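Talk notes: piece-rate pay and the minimum wage floor
Esther Shemweta, Ondadlow policy seminar, February 2010

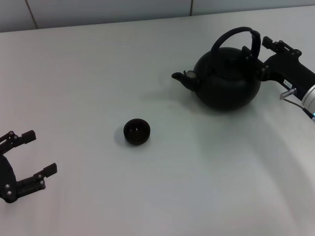
*White table and tiled wall, gripper open at left.*

Slide 1. Scope. Paid work by the piece, done in small workshops and at home. Leave out agency staff; Milovan Kadrić covers those after the break.

Slide 2. Definitions. Piece rate: a fixed sum per finished item. Fair rate: the sum which lets a worker of average speed earn the hourly minimum. State that "average speed" is set by a test the employer runs. Pause here, questions likely.

Slide 3. The test. Two weak points.
- Who is tested. Sovier used permanent staff only. New starters and older workers were left out, so the average came out high.
- What is timed. Rodrigues timed the sewing and left out fetching, sorting and rework. Pay slips from January show the gap.

Slide 4. Worked case. Rate set so that 60 items make up a shift's pay at the floor. Rework is unpaid, 4 items per shift on the Zerlow sheets. The worker makes 64 and is paid for 60. Read the figures slowly. Do not convert to a yearly sum, as shifts vary too much.

Slide 5. Enforcement. Complaints come from single workers, and the records are held by the employer. An inspector who arrives without notice can check hours but can't rebuild the test. Mention the Ondadlow pilot: test sheets kept on site and open to any worker on request. No results yet. Say so.

Slide 6. Options.
- Count all time on the premises, rework included.
- Require a fresh test when the item or the method changes.
- Let workers choose who is timed. Weakest of the options in my view, hard to apply at home.

If short of time, skip slide 5 and go straight to options.

Likely question: does a higher rate cut orders? Answer: the two firms that raised rates did not report order volumes, so the paper makes no claim. Refer to the annex for the method.

Handout has the pay formula on the back. Check the projector cable before Milovan's session.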